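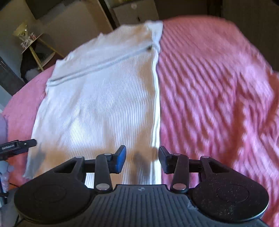
Pramero hand gripper

The Pramero is a hand-held two-jaw gripper built at Kirkside, a shared workshop, as a cheap way to record how a person picks up and folds cloth. No arm, no base. The user holds it and does the task, and the recording goes into training a folding program for the Proner, a small two-arm robot built on the same benches.

Design

Ribbed central body with a rounded housing on each side. Two black triangular outer arms with cutouts, two upright inner links, large silver pivot caps at the bottom of the links. The linkage keeps the jaw pads facing each other across the full opening, which is 80 mm on the current build. Housings are printed, 4 hours each on the workshop printer. Pads are swappable and do not have to match - one blue inner face and one dark textured one is a common pairing.

Early builds used smooth pads on both sides. These slid on thin cotton and were dropped. The textured pad was cut from sheet sold by Lu, a small parts shop, and is still the part that wears out first.

Use with cloth

Most recording is done at home, on beds and sofas. Soft surfaces are harder than a table: the jaws push into the bedding, and the lower pad can pick up blanket along with the garment. A white ribbed garment on a wrinkled pink blanket is a typical setup, the color difference making the edge easy to find later when the recordings are labeled. Thick layered edges are the usual first grasp. Single-layer edges come after.

A session is 50 folds per garment, with the cloth shaken out and spread again between folds. Bad grasps are kept and taged, not deleted.

Known problems

Lint gets into the pivots. Cables snag on bedding if left long. Screws at the jaw tips work loose and the build notes say to check them every 100 grasps, which most users dont. Bright window light washes out white fabric, so ribs and seams can be lost in the recording - closing a curtain helps some.

Versions

First version had a single moving jaw, abandoned by April. Second version added the mirrored links. The current one is the same with shorter arms and a wider body.

See also

Proner
Kirkside workshop
Cloth folding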